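Speaker notes: How to eat your way around a food market (and still like everyone at the end)

Talk length is meant to be half an hour with questions. If I'm running over by the dumpling section, skip the bit about parking and go straight to sauces.

Settle in, say hello, thank the library for having us and for letting people bring in a coffee. Mention the microphone is there for the people at the back and I'm not going to sing.

Good evening, everybody, and thank you so much for coming out. I'm going to talk tonight about my favourite thing to do with a free day and an empty stomach, which is walking around an outdoor food market with people I like. Some of you have been to the Varnotby market with me (hello to the front row!) and you'll know I take it far too seriously. If you've never been to one of these at all, you're in for a treat, and I'm a little jealous that you get to have your first one.

Pause. Ask who has been to Varnotby. Ask who went home too full to speak.

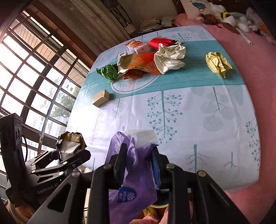 Varnotby, Sep 23, 2021

Start with the story of my first visit. I like telling this one, so keep an eye on the clock.

The first time I went, I did everything wrong. I'd had a big breakfast, for a start, because my mother raised me never to leave the house without one. Then I joined the very first lineup I saw, which was for a grilled cheese, and it was a wonderful grilled cheese, and I ate the whole thing standing beside the bins. And that was me finished! I walked past every other stall like a child outside a toy shop. I went home, lay down on the carpet and promised myself I would do better.

So, the first piece of advice, and the one I'd like you to take home if you take home only one: walk the whole market before you buy anything. It feels like torture, I know. The smell of the onions alone will test your character. But one slow lap tells you where the long lineups are, who's cooking to order, who's down to their last tray, and where the shade is. Take a coffee with you on the lap if you need something to hold. I always do.

(If there's a laugh at the onions, tell them about the man who proposed next to the onion stall. If there isn't, carry on.)

Second piece of advice: go with friends, and share. Four is the perfect number, in my opinion. With two of you, you fill up too fast, and with 7 of you, somebody always wanders off to look at candles and the spring rolls go cold while you wait. Four people can split nearly anything. A bun cuts in four, a tray of fries feeds four, and if there are only three dumplings in the serving then you find out very quickly who your real friends are.

My regular market partner is Stelios Deligiannis, who many of you know from the Thursday... no, don't say the day, we've moved it. Who many of you know from the cooking club. Stelios has a rule that each person picks one dish without any discussion, and the rest of us have to try it. I was against this rule for a long time. It's how I ended up eating pickled herring on toast at ten in the morning, and I've since gone back for that herring more times than I can tell you. So I've come around.

Take a drink of water here.

Now, a few words about the stalls themselves. I'm often asked which ones I'd send a visitor to, and I do have my favourites, so here they are, and please don't all turn up at once.

Pruvavska is the dumpling stall at the river end. They fold everything by hand in front of you and it is worth the wait just to watch. The potato and dill ones are the ones to get, with the browned butter, and ask for the sour cream on the side so it doesn't melt away before you've found a bench. They do a plum one in the autumn as well. I've had it as a dessert and I've had it as a second breakfast, and it's good both ways.

Alexiou is the other one I won't skip. It's a family stall, pies mostly, and the spinach pie has a crust that goes absolutely everywhere, so don't wear your good navy coat like I did. Their honey pastry is very sweet and very sticky and I'd say one between two is plenty. Buy a whole one to take home if they have any left, since it's even better the next day with a strong tea.

(Somebody will ask about the barbecue stall. Be kind. Say I've only been the once and the brisket was a bit dry, and I'd happily give it another go.)

Tell them about the number of stalls. When the market began there were 7 of them on the grass beside the old ferry ramp, and you could say hello to every cook by name. This season there are 124. I'll admit I had mixed feelings about that at first, because I'm sentimental and I liked it small. But the range of food you can get now is a marvel, and plenty of those early cooks are still there, and they still remember how I take my chili.

Next section is money. Keep this light, people get stiff when you mention money.

Bring some cash. Most stalls take cards these days, but the signal down by the water comes and goes, and there's nothing sadder than standing at the front of a lineup with your card in the air while the people behind you sigh. I set myself a limit and put it in a separate pocket, and when the pocket's empty I'm done. My neighbour Kevin Tierney keeps a proper little notebook of what he spends and what he thought of each dish, with marks out of ten. He's a hard marker. The only ten in that notebook is a peach, a plain peach, from the fruit stand by the gate. I've teased him about it for years and I still think of that peach every summer.

Then drinks. Don't spend your stomach space on a giant lemonade in the first five minutes! I know it comes in a jar, and I know it has a sprig of mint in it. Have some water first and save the lemonade for the end, when you're sitting down and your feet hurt.

A note on sauces, for those who like to take notes. Try the food before you put anything on it. I say this with love, as a woman who once drowned a beautiful piece of grilled trout in hot sauce because the bottle had a rooster on the label. The cooks have usually thought hard about the seasoning. Taste first, then go wild if you want to.

What to bring with you. Read this out slowly, people write it down:

A cloth bag, and another cloth bag inside it.

Napkins from home, more than you think is decent.

A small sharp knife with a cover, for sharing, if you're allowed one where you're going.

A container with a lid that really closes, for the leftovers.

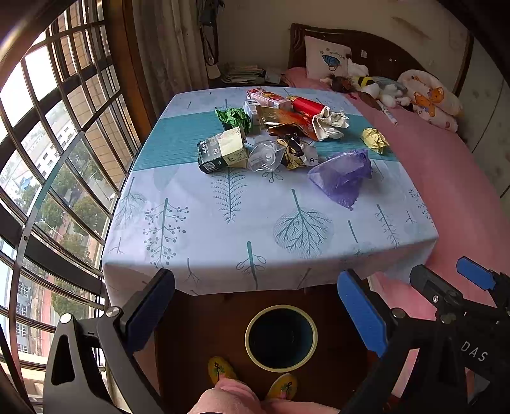

Getting there and getting a seat

Parking at Varnotby is hard work and I don't recommend it. The little lot by the church has been full before nine every time I've tried it. Take the bus to the bridge and walk down, it's a pretty walk, and you'll be glad of it on the way home. If you've got small children or a bad knee, get someone to drop you off at the gate.

For seats, look behind the flower sellers. There's a row of picnic tables there that most people miss, under the maples, and you get a bit of a breeze. If you see a free spot at somebody's table, ask to share it. I've had some of the nicest conversations of my life that way, and more than once I've been handed a taste of something I'd never have picked for myself.

If time allows, mention Prunerent. They hire out the folding stools and the wheeled coolers from the hut near the entrance. The stools are low, so you do need a friend to pull you up, but the cooler is a blessing if you're buying cheese or fish and want to stay for the music.

Last bit before questions. The outdoor season runs until November, and then it goes indoors to the old tram hall, where it's smaller and warmer and smells of cinnamon from one wall to the other. I love that one too. It has a soup stall with a lineup that goes out the door, and the hall seats 200 if everyone tucks their elbows in.

Questions people usually ask, so I'm ready:

Is it good for vegetarians? Very. I eat there for whole afternoons without noticing I haven't had any meat.

Can you bring a dog? On a short lead, yes, outdoors only. Keep them away from the sausage end if you value your arm.

What time should we get there? Before eleven if you don't like crowds. After two if you like a bargain, though the pies may be gone.

What would I order if I could only have one thing? Say the potato dumplings. Stelios will shout out herring from the back. Let him.

Thank everyone again, remind them to sign the sheet for the spring outing, and point out that the plate of honey pastry by the door is for sharing, one between two.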